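Sorting the picnic cutlery — your questions

Put together by Tülin Ateş for the Cordale picnic box loan. Last updated January 22, 2022. Written in a rush, sorry, will tidy it up before May.

What do I get in a loan?
One box of coloured plastic cutlery and a divided tray to keep it in. Plates and cups are a seperate loan, ask at the desk.

How do I book?
Email or ring. Give us your group name and the day you want it. Box number too if you've had one before and liked it.

How much is it?
Free. Deposit of £8, back when the box is back.

Does it matter which bit of the tray things go in?
Yes please. Knives with knives, spoons with spoons. Colours can be mixed, we really don't mind.

Is there a quick way to sort?
Tip the lot out on a clear table. Spread it so nothing overlaps — then go by shape, not colour. Spoons have the round end. Knives are long and taper.

Orange, green and blue pieces out on a white table:
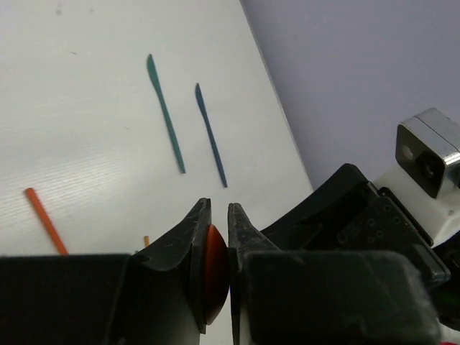
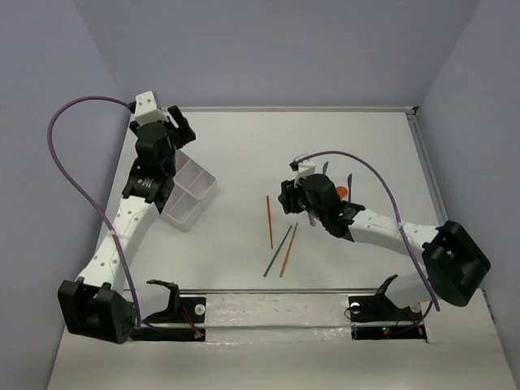
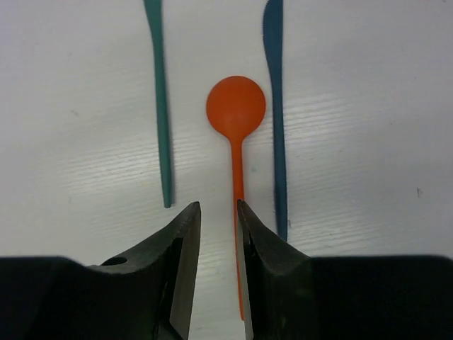
Why not sort by colour?
We tried. Looked lovely, but people then had to hunt through every section for a knife. By shape is faster at the other end, when there's a queue of hungry kids.

Can it go in the dishwasher?
Top rack only. Cool wash. Handles are thin and the hot cycle bends them, Uriel Saavedra found this out with a whole box.

And the tray?
By hand. Warm soapy water, old toothbrush for the corners. Stand it upside down to drain. Please don't put anything away damp, it smells by the next loan.

A piece has snapped. What now?
Bin it and tell us. No charge for one or two. We keep spares.

We've got extra pieces that arent ours.
Happens a lot. Send them back anyway, loose in a bag, with a note.

Are the knives sharp?
No. Fine for soft stuff — sandwiches, cake, banana. Won't do a proper crust or an apple. Small children still need somebody with them.

Can we keep the box over a weekend?
Yes. Longer than that, ask first. Summer gets busy and there are only 2 boxes for the bigger groups.

Can we write our name on things?
Masking tape on the lid, fine. No marker pen on the cutlery, it doesn't come off.

Where do I bring it back?
Joubert entrance, side door, shelf on the left. Bell if it's locked. Don't leave it on the step, it rains in there.

Something not covered?
Ask for Tülin or Uriel at the desk. Email is quicker most days.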